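## Laundry folding: where the Hurincombe cell stands in April

The folding work at Hurincombe has moved from towels to clothes. Towels took most of the winter, and the policy trained on them now runs without much attention. Clothes are harder, and the next few months will go mostly into collecting demonstrations for them.

The target we agreed with Zavport is 2,000 usable demonstrations. At the end of last month we had 416. "Usable" means the episode starts from a garment laid on the table, ends with a fold that passes review, and has no long pauses in the middle. Episodes that fail review are kept in a separate folder. Michalík, the partner company doing the training runs, has asked for them as well, for use in a model that scores how well a fold is going.

All demonstrations are done by remote control. The operator sits at a desk next to the cell and moves a pair of small leader arms, one for each hand, and the two arms in the cell copy the motion. We tried hand guiding first, with the operator reaching in and moving the working arms directly. It was fine for one arm. With two arms and a piece of cloth between them, operators got in the way of the cameras and their sleeves showed up in the recordings, so we dropped it.

Peter Vávra has been running the operator training. He starts new people on small cloths for two days before they touch a garment. His main instruction is to slow down at the moment of grasping and to move at a normal pace the rest of the time. New operators tend to do the reverse. They hurry the grasp, miss the edge of the fabric, and then spend a long time fixing it, and all of the fixing ends up in the data.

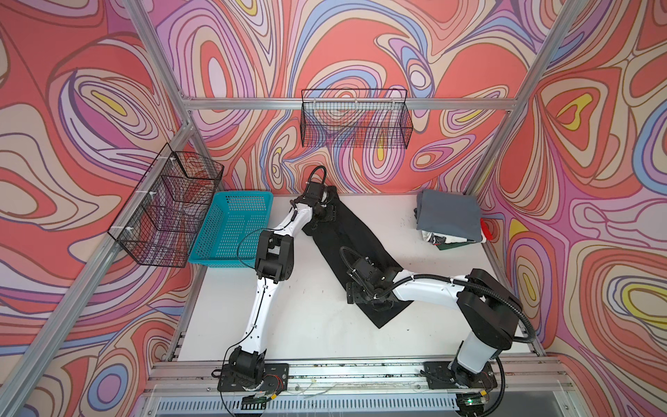 The second thing he teaches is to use both arms. Most people favor one hand on the leader arms and leave the other parked. For cloth that is a problem. One gripper has to hold or press the fabric while the other pulls, or the whole garment slides across the table. Review now rejects any episode in which one arm stays idle through a complete fold, even if the result looks good.

Dark clothes have been a particular nuisance. On a black garment the layers are hard to tell apart on the operator's screen, and a grasp meant for the top layer often picks up both. We raised the exposure on the overhead camera and added a second light. Operators say it is better. Rejections on dark items are still higher than on light ones, and Peter would like to collect more of them for that reason. Wamport has a different view and would leave them until the lighter clothes are done. That will be settled at the next project call.

The patterned wall coverings are staying for now. Michalík wants the backgrounds changed between collection blocks so that the policy does not come to depend on one view of the cell. The next pattern is printed and will go up when the current block ends. Please do not swap panels in the middle of a block, even if one is coming loose. Tape it and tell Peter.

A few practical notes for anyone booked on the cell:

- Sessions are 4 hours, with a break at the halfway point. Tired operators produce jerky motion, and it shows in the recordings.
- Return both arms to the home position before ending an episode. The recorder does not do this for you.
- If a gripper loses the garment, carry on and pick it up again. A recovery is worth having in the data. Stop only if the cloth has left the table or is caught on an arm.
- Label the garment type before you start recording. Fixing labels afterward has cost us more time than any other single job.
- Shake out each garment between episodes and lay it down differently. Several early batches had the same shirt in nearly the same position every time, and most of those had to be collected again.

We could use more clothes. Plain T-shirts, shorts and children's sizes are the most useful, in any color and any condition short of torn. Nothing with metal buttons or heavy zippers, please. Bags can be left by the door of the Hurincombe lab.

Operator slots for the next block are open now. New people need to do the training with Peter first, and he has space in the mornings.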